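What Is Crypto, and Why Do Grown-Ups Keep Arguing About It?

Last Wednesday I bought a sandwich and paid by tapping my phone. No coins, no paper, just a beep. So a lot of regular money is already numbers on a computer, right? Your bank keeps a big list that says who has what, and when I tap, the list changes.

Cryptocurrency is numbers on a computer too. The big difference is who keeps the list!

With a bank, the bank keeps it. With crypto, loads of computers all over the world keep copies of the same list and check each other. That shared list is called a blockchain. Each new page (a "block") gets locked onto the page before it, so changing an old page is really, really hard.

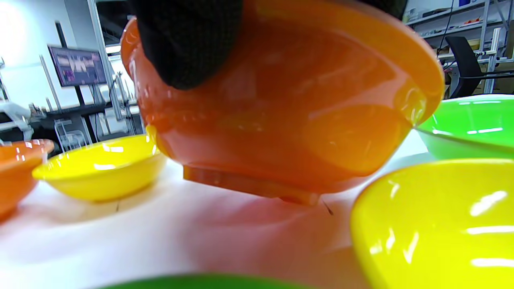
A big orange bowl, just off the table.

Let's make up a coin and call it the Voltau. Say I have 109 Voltau and I send you 36. My computer shouts the news to all the others: "36 going out!" They check that I really had that many to send. If I did, it goes on the list, and now I have 73. If I try to spend those same 36 again with somebody else, the other computers say no way.

Where do you keep your Voltau? In a wallet, but you can't put this one in your pocket - it's an app or a little gadget that holds a secret code called a key. Lose the key and your coins are stuck. There's usually no help desk to call (I find that part a bit scary). 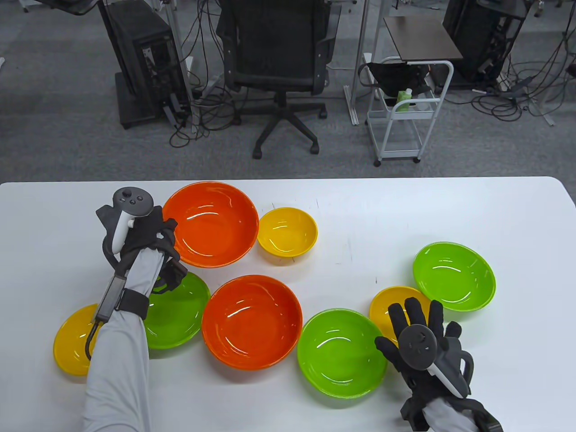
Orange, yellow and green bowls on a white table.

Now for the arguing. The price of a coin can jump all over the place. One Voltau might cost a dollar at breakfast and 40 cents by dinner, and then go up again in July. Some people love that. Some people have lost a lot of money. And some coins use huge amounts of electricity, so people argue about that too.

There are also tricksters. If a stranger online says "send me one coin and I'll send you two back," don't! Tell a grown-up you trust, and never share a key or a password with anyone you meet online.

Words to remember
Blockchain: the shared list
Wallet: where your key is kept
Key: your secret code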